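Wavville site – hand drop fault, FAQ

Last updated June. Page kept by Mwajuma Kinyua, floor support. Ask me if its not covered here.

What happened?
Both Yook units at Wavville started opening their hands mid-carry. No command, no warning on the panel. Grip goes to zero, item falls, arm carries on with the task like it's still holding something. Logged as fault 318.

Was anyone hurt?
No. Light items only so far. But same hands are cleared for glass jars at Nusness, so we stopped those too.

Are the robots off?
Off normal work, yes. Test carries only, soft or light stuff, floor level. No carrying over people, no carrying over benches. If you see one doing shelf work, hit the stop and call me.

What's the cause?
Best guess right now – the grip signal drops for a moment when the wrist turns past a certain point, and the controller reads that as "release done." Gelov think it's software. I think it's the cable run through the wrist. We're both still looking.

How do I know it's fault 318 and not just a bad grip?
Bad grip: item slides, fingers keep closing, you get a slip alert. 318: fingers straighten all together, no alert, log shows code 586 a moment later. If there's no 586 write it up as a slip.

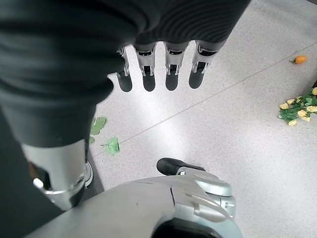

What do I do when something lands on the floor?
Stop the unit first, every time. Do not reach in between the arms to grab the item, even if the hands look parked. The controller doesn't know the hand is empty and it may try to finish the move. Stay out until the panel shows HELD, then clear the floor – the whole floor, including small bits. Flowers, fruit, and yes, loose leaves. A leaf is easy to step over and easy to slip on. Check under the sleeve fabric too, stuff gets tucked up against it.

Can I restart it myself?
Only if you're on the restart list. Otherwise leave it on HELD. Restart clears the short log and then we've lost the one thing we need.

How do I save the log?
Panel, Service, Export, pick "last 610 seconds." Wait for the beep. Then restart. If export fails, don't restart, call.

Do the rubber fingertips need changing?
Not for this fault. We swapped a full set in week one and it made no diference. Still replace any that are split or peeling.

Is there a patch?
Gelov sent build 1046. It's on one Yook unit only. Don't copy it to the other, we need a before and after. It adds a check that the hand is loaded before the arm moves on. Does not fix the drop itself.

When do they go back to normal work?
No date. Needs a clean run on both units with full wrist turns, then Nusness signs off on their side.

Who do I call?
Me, 7 am to 4 pm. After that the night desk, say "318" and they'll know what to do.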